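Speaker notes – "House rules for simulated kitchens"
Ilivcombe meetup, 10 February 2026

Slide 1. Say hi, thank the hosts, check the mic at the back. Skip the bio, they've got the program.

Slide 2. Start with the October story. We had 1000 simulated episodes from the Worku task set and I was so proud of them! Then I sat down and watched a bunch, and 66 marked as successes ended with the object still between the fingers. The checker only asked whether it was inside the cabinet volume. So yes, technically a pass. Pause for groans.

Slide 3. That's why I got religion about written rules. Ours fit on one page and there are six. Don't read them all out, people can squint. I'll do the three that start fights.

Slide 4. Rule one: write down what "done" means before anyone records anything. For a put-away task we say object on the shelf, fingers open, hand clear of the doors. All three, held for a full second. (Hovetti folks wanted two seconds. We argued for a whole lunch and I still think one is fine.)

Slide 5. Rule two: doors count. If the arm brushes a door panel or a handle, the episode gets a contact flag, even if the object lands perfectly. Simulated doors forgive everything – real hinges don't, and neither does the person who has to fix them. Over 282 of our old episodes needed that flag added afterward. Slow down here, this is the one people write down.

Slide 6. Rule three: every reviewer looks at the approach as well as the end state. Leave this one up while I talk about clearance, and point at the fingers and the dark handle to the right of them. Ask the room: would you sign off on this path? Wait. Really wait, count to five in my head.
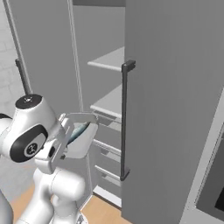 Fasil Feyisa wrote back after the dry run that a contact flag is no use without a force threshold next to it, and that at Jerstead they'd throw out any log that only says yes or no. Fair point! I've added the threshold to the draft but I don't have a number I trust yet, so say that out loud and ask for theirs.

Slide 7. Link to the one-pager. Mention that the old scores stay published with the old rule version beside them – no quiet rewrites.

Questions. If someone asks about real hardware, send them to the afternoon session in the small room.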